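Norkavmont Table Robotics Club

From the Norkavmont school wiki, Clubs and Societies section
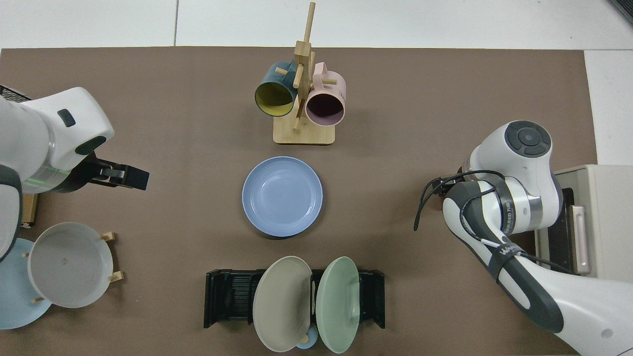
The Norkavmont Table Robotics Club (usually just "Table Club") is a student robotics club at Norkavmont College. Works on two-arm handling of household things, mainly crockery. Founded by Declan Costello, then a second year student, after the line-following club folded. Open to all years. Meets in the lower workshop, Tuesdays after lessons.

Background

The old club raced wheeled kits round a taped track. Costello wanted something slower and closer to housework. First season was one arm and a stack of beakers borrowed from the canteen. Second arm came the following August, bought second-hand with money from the summer fair plus a grant of £2,936 from the Lultura fund, a local education charity. Most of the club's present tasks date from after that.

Yi-chun Liu took over as club lead when Costello left. She rewrote the task sheets and brought in the logbook rule (see below).

Equipment

Two robot arms, white with dark grey parts, worked facing each other across a brown mat. Grippers on the ends. The control program is called Prolen, written by members over several years and not very tidy. Older parts of it have no comments at all. A rewrite was started and dropped, then started again.

The kitchen set has a wooden mug tree, a black dish rack, a wooden plate holder, a toaster oven, and mugs and plates in assorted colours. Pale blue, grey and mint green among the plates. Different colours are handy because members can say "teal mug" over the headset and everyone knows which one is meant.

Tasks

Tasks are run from printed sheets. The main ones at time of writing:

Rack. Pick up a plate lying flat and stand it in the dish rack. Harder than it sounds, a flat plate gives a gripper very little to get hold of. Usual method is one arm tips the rim, the other takes it.

Mug hang. Mug onto a peg by the handle. The other way round, peg to mat, is the beginner's version.

Hand-over. Pass a plate from left arm to right without putting it down. Counts only if the plate doesnt touch the mat.

Oven. Open the door, plate in, door shut. Added last, and still the least practised.

New members start by driving the arms by hand and only move on to programmed runs once Liu or another senior has signed their sheet. Seniors call this the "slow month", though it often takes longer.

Logbook

Every attempt goes in the logbook, failures as well. Date, task, who was driving, what went wrong. The first book has 149 entries, 43 of them marked D for dropped. Older entries are hard to read and some are missing the task name. There was an attempt to type it all up, reached page nine.

Ongart Cup

The club enters the Ongart Cup, a regional contest for school and college teams. Each team gets a fixed time on the table and picks its own order of tasks. The contest held on Saturday, May 1, 2021 was Norkavmont's first with both arms. Team of four, Liu driving. They finished fifth, losing most of their points on the hand-over, where a plate was put down twice. Took the judges' prize for clearest logbook.

Since then the team has changed its order, mugs first and hand-over last, so a bad pass does not eat into the rest of the time.

Safety rules

One person on the stop button at all times, and that person does nothing else. Hands off the mat while the arms are powered. Long hair tied back, sleeves up, lanyards off. Cables checked before switching on, especially the ones strapped along the arm as they can work loose and catch. Chipped plates go in the bin, not back in the box.

Membership

No fee. Members are asked for 2 sessions a month at least in contest term. No coding needed to join; several regulars only do driving and log keeping. Past members sometimes come back to judge the end of year run, Costello among them.

See also

Prolen (software)
Ongart Cup, past results
Lower workshop, booking and keys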